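About Vurell

Hi, and welcome! I'm the one behind Vurell, a desk tidying service I run mostly by myself. I started with my own desk (it took me 4 tries) and then friends began asking.

I look at the floor first, always. Stuff migrates down there! 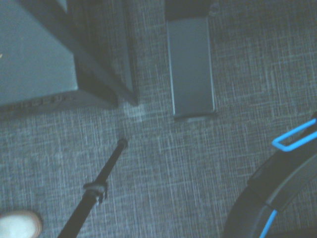 How I work

One visit, 30 minutes of sorting, then we put back only what you use. I love a gray organizer with sticky notes at the back, and a proper alarm clock.

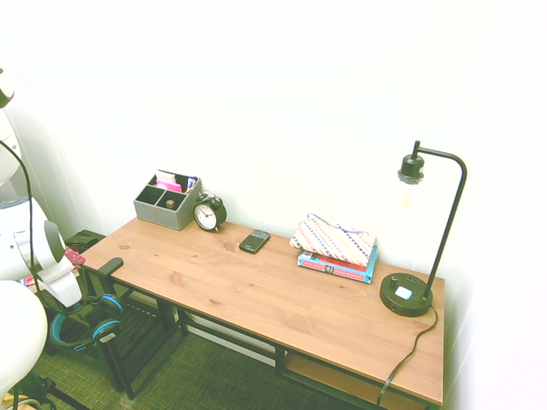 Do I have to throw things out?
You decide what goes. I just keep asking where it lives.

Pens are my weakness, so they get their own spot, standing up where you can grab one. 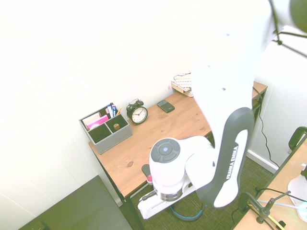
Lengyel wrote to me that the desk stayed clear for 2 whole weeks, and then the mail won. Fair enough, I do follow-up visits too!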